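Skonow Folding and Sorting Table – Set-up and Use
Section 4: Preparing the worktop for laundry sorting

This section applies once the frame has been assembled and levelled as set out in Section 3. It covers the cable opening, the edge clip, the placing of baskets and the routine for sorting small items. Revised September 2024.

4.1 Before you start

The worktop has a light wood-grain finish and rounded corners. Wipe it with a soft, slightly damp cloth and dry it at once. Do not use scouring powder, wax or silicone polish. Polish leaves a film that marks dark fabrics and allows baskets to slide.

Check that the table does not rock when pressed at each corner. On carpet, allow the feet to settle for a day and check again. If the top still moves, return to step 9 of Section 3 and reset the feet.

CAUTION: Do not load the worktop beyond 40 kg. Do not sit or stand on it.

4.2 Cable opening and edge clip

1. Turn the table so that the round cable opening is on the side away from you. Dropped buttons and coins are less likely to reach it there.
2. Press the black grommet down with the thumb until it lies level with the top.
3. If a lamp or steamer is used, bring its lead up through the opening. Leave enough slack for the appliance to be lifted without pulling on the plug.
4. Fasten the edge clip to the rim on the right-hand side, near the front corner. Tighten by hand only.
5. Lay any second lead in the clip and let it fall clear of the feet.

Note: The clip holds a single lead up to 9 mm thick. Fitting two leads will spread the jaws and the clip will no longer grip the rim.

4.3 Placing the basket

Any open-topped basket with a flat base may be used. A rectangular plastic basket with a handle cut-out is the easiest to turn and lift. Stand it on the left, fully on the worktop, with the long side running away from you. Left-handed users may reverse this layout, in which case the clip should also be moved.

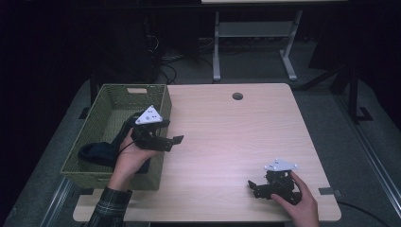 Keep the middle of the worktop clear for folding. Finished piles go to the far right, behind the clip, so that sleeves and trouser legs are not drawn across the lead.

Wicker baskets may be used with the felt mat (part 281, sold separately). Without the mat, loose cane ends can scratch the finish.

4.4 Sorting routine

1. Take one item at a time from the basket. Pulling out several together tends to drag the rest over the side.
2. Shake the item out over the basket and check the pockets.
3. Lay it flat in the middle of the worktop and smooth it from the centre outwards.
4. Fold, then move it to the correct pile.
5. Place single socks along the front edge until the basket is empty. Pair them last.
6. Return anything still damp to the basket and dry it before folding.

Dark items are hard to see at the bottom of a dark or deep basket. Tip the basket towards you and feel along the base before putting it away – navy and black socks are the ones most often missed.

CAUTION: Do not leave damp laundry on the worktop overnight. Moisture can lift the surface around the cable opening.

4.5 Using a second table

Where two tables are used, leave a gap of at least 46 cm between them. Use the nearer table for folding and the further one for finished piles. Coil spare cable and keep it out of the walkway.

For cleaning and stain removal, see Section 5.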